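直帰率

直帰率（ちょっきりつ、英: bounce rate）は、ウェブサイトのアクセス解析で用いられる指標の一つである。サイトを訪れた利用者のうち、最初に表示したページから他のページへ移らず、追加の操作も記録されないまま離脱したセッションの割合を指す。百分率で表され、ページ単位、流入元単位、サイト全体のいずれについても算出できる。

広告の着地ページや商品ページの評価に使われることが多いが、定義が計測ツールによって異なるため、数値を比較する際には注意を要する。

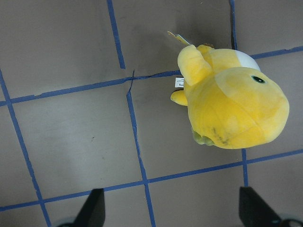 黄色いぬいぐるみ

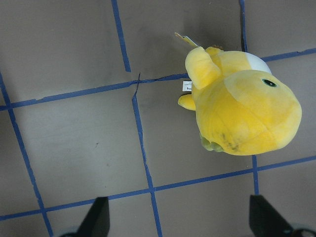
概要

セッションとは、一人の利用者が一定時間内にサイト上で行った一連の行動のまとまりをいう。直帰とみなされるのは、そのセッションで計測サーバーに送られた記録が一件しかない場合である。利用者がページを開いてすぐに閉じた場合も、長い記事を最後まで読んでから閉じた場合も、記録が一件であれば同じ直帰として扱われる。

この性質から、直帰率は利用者の満足度を直接示すものではない。営業時間や電話番号を調べる目的で訪れた利用者は、必要な情報を得た時点でページを閉じる。辞書、天気、レシピなどのサイトでは直帰率が高くなる傾向があり、それ自体は不具合を意味しない。

計算方法

基本的な計算式は次のとおりである。

直帰率 ＝ 直帰したセッション数 ÷ 全セッション数 × 100

ページ単位で求める場合、分母にはそのページから始まったセッションの数を用いる。途中で経由しただけのセッションは含めない。たとえば、あるページから始まったセッションが20件あり、そのうち18件が直帰であれば、このページの直帰率は90％となる。

標本が小さい場合、値は大きく変動する。セッションが2件しかないページでは、直帰率は0％、50％、100％のいずれかにしかならない。解析ソフトMuvexの管理画面では、件数の少ないページの直帰率は灰色で表示され、並べ替えの対象から外すことができる。

離脱率との違い

直帰率と混同されやすい指標に離脱率がある。離脱率は、あるページの閲覧数のうち、そのページがセッションの最後の閲覧となったものの割合である。他のページを経由して訪れた利用者の離脱も含まれる。

購入完了ページや問い合わせの送信完了ページは、通常の経路では最後に表示されるため、離脱率は高いが、直帰率は意味のある値にならないことが多い。完了ページから始まるセッションがまとまった数で記録されている場合は、ブックマークからの再訪問のほか、外部の決済画面から戻った際にセッションが分断されている可能性がある。

計測上の問題

イベントの送信
動画の再生やファイルのダウンロードをイベントとして記録すると、閲覧が1ページだけであっても直帰とみなされなくなる場合がある。ページの表示と同時に自動で送信されるイベントをこの対象に含めると、直帰率はほぼ0％まで低下する。設定変更の直後に値が急落したときは、まずこの点が疑われる。

タグの重複
同じ計測タグが1つのページに二重に設置されていると、1回の表示で2件の記録が送られ、やはり直帰率が不自然に低くなる。テンプレートの改修時に古いタグを消し忘れた場合や、タグ管理ツールと直接の埋め込みを併用している場合に起こりやすい。

タグの欠落
移動先のページにタグがない場合は逆の現象が起こる。利用者が実際には複数のページを見ていても、記録は1件にとどまり、直帰として数えられる。雑貨通販のPrimettiでは、8月のサイト改修で商品分類ページのうち317ページからタグが抜け落ち、トップページの直帰率が見かけ上上昇した。タグの復旧後、値は改修前の水準に戻ったが、欠落していた期間のデータは補正されていない。

自動巡回プログラム
検索エンジン以外の巡回プログラムには、1ページだけを取得して終了するものが多い。除外設定が行われていないと、特定の地域や参照元の直帰率が100％に近づくことがある。

要因

直帰率に影響する要因としては、次のものが挙げられる。

・検索結果や広告の文言と、ページの内容との不一致
・表示速度の低下
・小さな画面での読みにくさ
・関連ページへのリンクの不足
・閲覧を妨げる全画面の告知

これらは単独で作用するとは限らず、流入元によっても影響の度合いが異なる。そのため実務では、サイト全体の値を一つ見るよりも、流入元、端末、着地ページの種類に分けて確認する方法がとられる。

旅行予約サイトのÇetinkayaは、検索広告から訪れた利用者とメール配信から訪れた利用者を分けて集計し、着地ページの見出しを前者についてのみ変更した。同社は変更の前後で広告の入札設定を据え置き、流入の構成が変わらないようにしている。

関連する指標

エンゲージメント率
一定時間以上の滞在、複数ページの閲覧、または成果の発生のいずれかがあったセッションの割合である。この指標を採用するツールには、直帰率をエンゲージメントのなかったセッションの割合として定義し直しているものがある。この場合、1ページのみの閲覧でも、滞在時間が基準を超えれば直帰には数えられない。旧来の定義による値と同じ表に並べることは適切でない。

滞在時間
従来の方式では、次のページを開いた時刻との差から算出される。直帰したセッションには次の時刻がなく、滞在時間は0秒と記録される。Dretellの解析ツールは、ページが画面の前面に表示されている時間を別に測り、直帰したセッションにも値を与える。

スクロール率
ページのどの位置まで表示されたかを示す。記事を中心とするサイトでは、直帰率と併せて参照されることがある。

関連項目

アクセス解析
離脱率
コンバージョン率
ランディングページ
セッション（ウェブ解析）

最終更新: 2026年9月30日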